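FOR IMMEDIATE RELEASE
May 2023

# Flivholm updates installation standard for Atora benchtop range

Flivholm has issued a revised installation standard for its Atora range of residential kitchen benchtops. The revision covers substrate tolerance, joint placement, overhang limits and edge finishing, and replaces the previous standard for all orders placed through the Rotham distribution centre.

Under the revised standard, base cabinets must be levelled and fixed to the wall before site measure. Templating over unfixed cabinets is no longer accepted. Where the wall is out of square, the installer records the deviation on the measure sheet and the slab is scribed at the workshop. On-site scribing is limited to the rear edge and must be covered by a splashback or upstand.

## Joints and cut-outs

Joints are not permitted over a dishwasher cavity or through a sink cut-out. Internal corners of all cut-outs must be finished to a minimum radius of 8 mm. Square internal corners will void the warranty on the affected slab. Cooktop cut-outs require heat-reflective tape to the full perimeter, applied to a clean, dust-free edge.

Adhesive must be colour-matched at the workshop and supplied with the slab. Installers may not substitute adhesive on site without written approval from the Flivholm technical office.

## Bench height and overhang

The default finished bench height remains 900 mm from finished floor level. Variations are to be noted on the order before fabrication. Where flooring is to be laid after the cabinets, the order must state the floor thickness, including underlay.

Unsupported overhangs on islands and peninsulas require steel brackets, with bracket centres not exceeding 466 mm. Brackets are to be recessed into the cabinet top so that the underside of the slab bears evenly along its full length.

## Edge profiles

The Atora range is now supplied with two standard edge profiles: pencil round and full round. Mitred edges remain available to order with an extended lead time. The full round profile is recommended for family kitchens and for aged-care fit-outs, where a square arris is more likely to chip or to catch clothing.

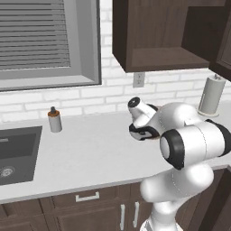
Matte finishes are to be sealed at the front edge as well as on the upper face. Sealer should be applied in thin coats with a lint-free cloth, and the surface kept out of service until the curing period printed on the container has elapsed. Abrasive pads and chlorine-based cleaners are not suitable for any matte colour in the range.

## Availability

The revised standard applies to new orders immediately. Orders already templated may be completed under the previous standard until the end of September. The Espiritu range of bathroom vanity tops is not affected.

Printed copies are available from the Rotham trade counter. Requests for technical clarification should quote the order number and will be answered within 5 working days.

ENDS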